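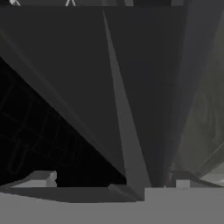 Wandness Workshop Notes, page 16

Comparing grippers for kitchen tasks

Members who are choosing a gripper for countertop work are advised to test each candidate in simulation before any part is ordered. The following points are drawn from the trials prepared by Romana Gajdoš in May, in which the Bukska and Oyelaran fingers were compared on the same arm.

Check the wrist view first. A wide finger body may hide most of the work surface at close range. If the tip is the only part of the task that remains in sight, add a second camera to the side before judging the controller.

Keep the kitchen the same for every run. Plates, appliances and the base of the arm should be returned to their starting positions, and any change should be entered in the log.

Approach a drop-down oven door from above. Set the wrist height so that the fingers clear the lowered door, then move inward slowly. A stop of 3 seconds at the mouth of the oven allows the pose to be checked against the rack.
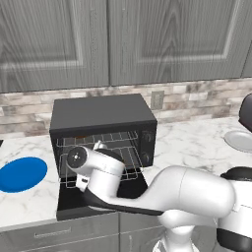
Gripper at the mouth of the toaster oven, door lowered.

Record failed attempts as well as completed ones. A light touch on the rack should be noted separately from a full collision.

Controller settings should be saved under the name of the gripper. Settings tuned for one finger shape should not be carried over to another without a fresh trial.

Questions on the Wavier controller may be addressed to Quang Tô, extension 410.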